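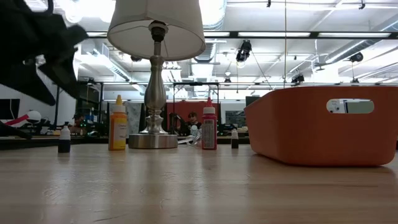
Table lamp, turned silver column and white drum shade, on the bench top.

Madilari Hardwax Finish, 725 mL tin: review after one bench top and two shelves

Friday, December 28, 2018

Madilari sells this as a penetrating oil and wax blend for interior timber. Protatia handles distribution and supplied the technical sheet on request. I paid retail for the tin. The previous finish on my test pieces was a wiping polyurethane, which I took back to bare wood before starting.

Preparation

The sheet asks for 120 grit followed by 180 and advises against going finer. I ran one shelf to 240 to see what would happen. It took up noticeably less oil and came out a shade lighter than its pair, so follow the sheet. Vacuum, then wipe with a barely damp cloth and let the raised grain dry before the first coat. On glued-up tops, scrape squeeze-out completely. Any residue shows as a pale patch once the oil goes on, and no number of additional coats will hide it.

Application

Stir for 3 minutes. The matting agent settles hard and the bottom of the tin has the consistency of cold honey. I used a white non-abrasive pad for both coats and a short-pile roller on part of the second as a comparison. The pad was better. The roller left more material than the wood could absorb, and the excess stayed tacky into the next evening.

Coverage was close to the printed figure on the first coat and better on the second. Working time is generous in a cool shed. In full summer heat I would do a long top in sections, keeping a wet edge along the grain.

Smell is moderate for the first night. Rags must be laid flat outdoors or soaked in water, as with any drying oil. The warning on the tin is printed in very small type on the back and ought to be on the lid.

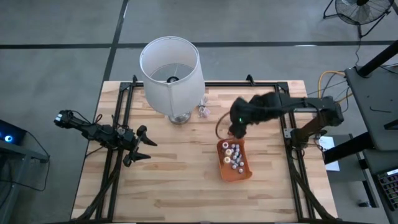

Máté Oláh wrote to say that two coats are not enough on end grain and that he floods it until it stops drinking, wipes back, then leaves it a full day before touching the faces. I tried this on an offcut and agree. The sheet treats end grain and face grain the same, and it should not.

Curing

Dry to the touch overnight. Light use after 2 days was fine. Full cure is given as three weeks and I would respect that for anything left standing in one spot, particularly items with rubber or felt feet. A rubber-footed clock left on the shelf at day five printed a faint ring, which buffed out with a little fresh oil.

Resistance

Water left for an hour: no mark. Black coffee, same period: no mark. Red wine: a slight grey outline, gone after a wipe with the maker's soap. Vinegar dulled the surface and the patch needed recoating. Methylated spirits softened it within minutes. All tests were done after full cure on the shelf sanded to 180.

Colour shift is mild. Pale timber warms slightly and does not go the orange that the old polyurethane did. Sheen is a low satin, uneven after coat one and consistent after coat two.

Comparison with Drudcombe Bench Oil

Drudcombe is thinner, cheaper per litre and needs 3 coats to reach the same build. It is easier to spot-repair. It also marks more readily under water. For a workbench I would take the Drudcombe and accept the upkeep. For a table or sideboard, the Madilari.
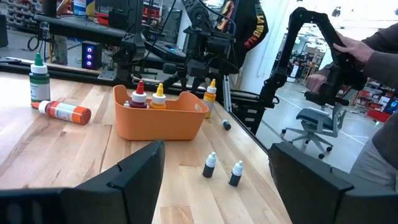 Ó Néill disagrees on the workbench and says the Madilari has outlasted the Drudcombe on every top in his shop, glue drips included, provided the first coat is worked in hard with a pad and all surplus is off inside fifteen minutes. My own surplus went closer to half an hour, so his method may account for some of the difference.

Storage

The lid seals poorly once the rim is fouled. Decant what is left into a smaller jar with little air space. Mine had skinned over in the tin by the second week.

Rating: four out of five. One mark off for the lid and the end grain instructions.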